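Speaker notes - "House rules for two arms on one bench"
Afternoon session, 18 minutes plus questions

Opening. Thank Afaf Nasrallah for the invitation, and thank everyone for coming back after lunch, which I know is a lot to ask! Say who I am, say I write bench rules for a living, and say that most of them started as somebody's sticky note.

Start with the shared object rule, because it's the one people argue with. When two arms hold the same thing, one of them leads and the other follows, and you write down which is which before you power up. Tharindu Pathirana wanted this to be optional. We went back and forth all September, very politely, and it went in as rule one. 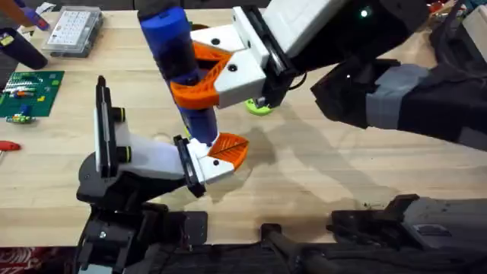 Next, the table itself. Our old rule said "keep the bench clear," and of course people have work to do, so it was read as a wish. The new wording asks for a marked reach area, with boards, small parts and hand tools kept outside it. Mention that the checklist at Skekumano went from 48 lines to 18 when we wrote it this way, and pause there, people like that one.

Then soft fingers. Folks hear "flexible" and relax a little too much. A soft finger is still on the end of a strong arm - please say this slowly. Hands stay out while the motors are on, even when the grip looks gentle and the object is only slightly crooked and you're dying to straighten it.
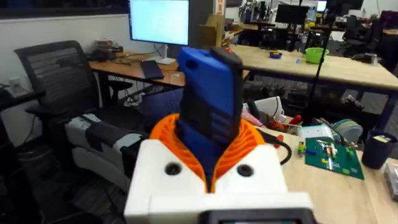
Page last changed: September, 4:10 pm

Chairs and cables. I always get a chuckle here, but a rolling chair is a moving obstacle and it belongs in the risk sheet. Walk the room with the sheet in your hand, look under the desks as well, and have a second person sign. Borislav Bošković does ours and he's wonderfully fussy.

If there's time, tell the Tretorar story (short version). If not, go straight to the handout and where to find the stop button wording.

Likely question: do small desktop arms need all this? Yes, but scaled down. Offer to stay afterward and go through anyone's own sheet with them.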